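How to degrease a cooker hood and glossy kitchen cabinets

Posted Tuesday, August 17, 2021

Glossy cabinet doors look good for a week after fitting and then start to show every splash. Those closest to the hob are always the worst, followed by the glass on the extractor. This is the method I use in my own kitchen. It takes most of a morning the first time and much less after that if you keep on top of it.

What you need

Washing-up liquid
Bicarbonate of soda
A bucket or washing-up bowl
An old terry towel, folded
Two microfibre cloths, one for washing and one for drying
A soft brush (an old toothbrush will do)
Kitchen roll or tissues
A degreaser for the filters. I use the Pludismont one, but any that is safe on aluminium is fine.

Do not use scouring pads, cream cleaner or anything with bleach in it on metallic doors. They leave a dull patch that will not polish out.

Step 1. Clear the area

Turn the hob off and let everything cool fully. Take the pans off the burners and put them well out of the way. Glass lids pick up the same film of grease as the hood, so wash those in the sink while you wait. Switch the extractor off at the wall if you can reach the switch. On ours it is inside the top cupboard.

Put the folded towel on something low and steady near where you are working. It catches drips, and it gives you a soft place for small things such as screws, clips and ornaments. Fridge magnets and the like tend to end up down the back of the units otherwise.
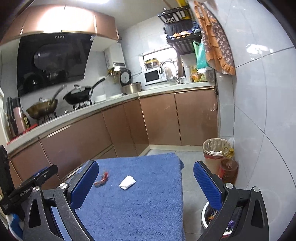 Keep a few tissues within reach as well. They are better than a cloth for the first wipe, when you only want to lift the thick grease and throw it away. If you start with the cloth you will be rinsing it every couple of minutes.

Step 2. Soak the filters

Release the metal filters from under the hood. Most have a sprung catch at the front. Lay them flat in the bowl, shake bicarbonate of soda over them, add a good squirt of washing-up liquid and cover with very hot water. Leave them for half an hour. If they are still brown after that, use the degreaser according to the label and rinse well.

Charcoal filters cannot be washed. If your hood recirculates the air and has one of these, check the date you last changed it. Mine come from Statport and I write the month on the edge in marker. The present one says March.

Step 3. Clean the hood

Work from the top down. The upper side of the canopy collects dust as well as grease, and the mixture is sticky, so wipe it dry with a tissue before you put any water on it. Then wash with warm water and washing-up liquid on a well wrung cloth.

For a coloured metal finish, use the mildest mix that does the job and try it first in a corner. Copper colours in particular can be a thin coating over another metal, and strong cleaners will take it off.

Black glass is easier. Wash it, rinse the cloth, go over it again with clean water and dry it straight away. Around the control buttons, use the cloth almost dry. Never spray directly at the buttons, as the liquid gets in behind them.

Step 4. Wash the cabinet doors

Start with the doors beside the hob and work outwards. Change the water when it turns cloudy. Wipe each door from top to bottom, rinse, and dry it before moving to the next one. Glossy doors left to dry by themselves will streak.

If there is trim on the doors, run the soft brush along both sides of it. Dirt sits in that line and you will not shift it with a cloth. The brush should be damp only.

Do the handles last, including the backs of them.

Step 5. Plinths and floor

The strip along the bottom of the units gets kicked and splashed with mop water. Wipe it from one end to the other, taking care in the corner where the two runs meet. Then wash the floor. Tiles in front of the hob usually need doing twice.

Step 6. Put everything back

Dry the filters fully before refitting them. Turn the extractor on for a few minutes to check that nothing rattles. If it does, a filter is not clipped in properly.

How often

Filters once a month if you fry a lot, every 3 months if you do not. Hood glass and the doors beside the hob once a week. The rest of the doors can wait until they look as if they need it.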